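Notes from the Newsletter Desk: The Table Question
June 16, 2023

In April I asked, at the bottom of an item about gutter cleaning, whether anyone still eats dinner at their dining table. I meant it as filler. There was a gap on the page and I had already used the joke about the weather.

The replies have not stopped. The gutter item, which took me two evenings and contained real information, drew a single response, and it was from someone who wanted to know what a downspout was.

So we are doing the table question properly. For anyone new to Narnport, this newsletter goes to 1,182 households, of which a surprising share own a large dining table and seem to feel bad about it. The table is a place to put the mail. It is where the taxes happen. One household on the Fundow side of the river reports a jigsaw puzzle of 2,000 pieces that has been in progress long enough to have been moved, whole, on a bedsheet, between two houses. They eat standing up at the counter and describe this as temporary.

I have some sympathy. Our own table came from my wife's aunt, who bought it at Mansour's on Front Street back when Mansour's sold furniture and not phone cases. It seats eight. We are two people, and a cat who is not allowed up there in the same sense that people are not allowed to drive over the speed limit on Werholm Road. For most of our marriage we ate on the couch with plates on our knees, looking at the television, while the table sat in the next room like a relative we owed a phone call.

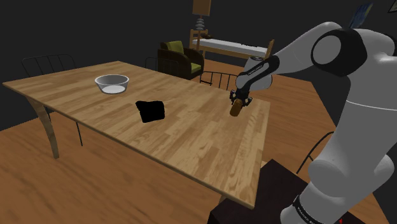 What changed was the couch. It went out to be re-covered last fall and was gone for six weeks, four of them unplanned. With nowhere soft to sit, we moved to the table, and found out a few things. Soup is much easier. You can cut meat without tilting. Conversation is possible, though for the first week ours was mostly on the subject of when the couch was coming back.

By the third week we were sitting there after the food was gone, which had not happened since about the second year we were married. I learned that my wife has strong opinions on the school parking lot. She learned that I have been mispronouncing the name of our dentist. We may have been happier not knowing either of these things, but there they were, out in the open, next to the salt.

The couch is back now and looks very nice. We hardly use it before eight.

I don't want to oversell this. There is a kind of article that says a family dinner will fix your children, your blood pressure and your grades, and I have never trusted it, partly because I grew up eating at a table every night of my life and you can judge the results for yourself in these pages. My father treated dinner as a staff meeting. There was old business and there was new business, and the new business was usually my report card. I don't believe any of us digested anything until we left for college.

Still, several readers wrote to say they had drifted back to the table without planning to, and their methods were interesting. A few clear it off every night, which strikes me as the sort of thing people say in letters. Others have given up half of it. They leave the papers and the sewing machine at one end and eat at the other, a border arrangement that seems to hold as long as nobody opens the gas bill. One man simply bought a smaller table. He writes that a big flat surface will fill up no matter what you do, so the trick is to own less of it. His has room for two plates and a loaf of bread. Guests, he says, are told to bring a lap.

The other camp was just as firm. We had 14 letters in defense of the couch, more than we got on the library hours, and they were better written. The couch people are tired of being scolded. They point out that they talk plenty during the commercials, that their kids come and sit with them of their own free will, and that a dining chair is a device for making people want to leave. I have looked at our chairs since reading this and cannot say it's wrong.

Then there is the matter of what a table should look like when it isn't in use. I had assumed a table was either set or not set. It seems there are people who "style" them, with a runner, or a bowl that holds nothing, or a bowl that holds lemons which no one may eat. My wife's aunt kept wax pears on ours for 93 percent of the year, by my wife's reckoning, and took them off for Thanksgiving. One of the pears has tooth marks. The family has never settled whose.
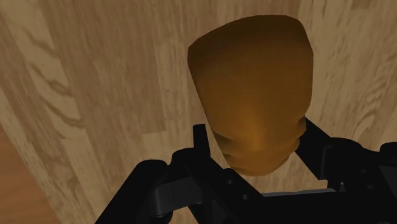
According to a reader on the Fundow side, I have all of this backward: the table was never meant for eating in the first place. In her grandmother's house it was where you rolled dough, cut out dresses, laid the baby down and signed for the farm, and supper was just one more job it did before bed. She says her own is covered in seed trays until the frost is well past, that she feels no guilt of any kind, and that I should stop asking people to apologize to their furniture.

I read that one out loud at dinner. My wife asked if she could have the woman's phone number.

Anyone who would like to carry on the argument can do it in person at the summer potluck in the park by the Narnport landing. There will be long tables. There will also be blankets on the grass for the couch people, who are asked to bring a main dish, as last year they brought chips.

Next issue: downspouts, by request.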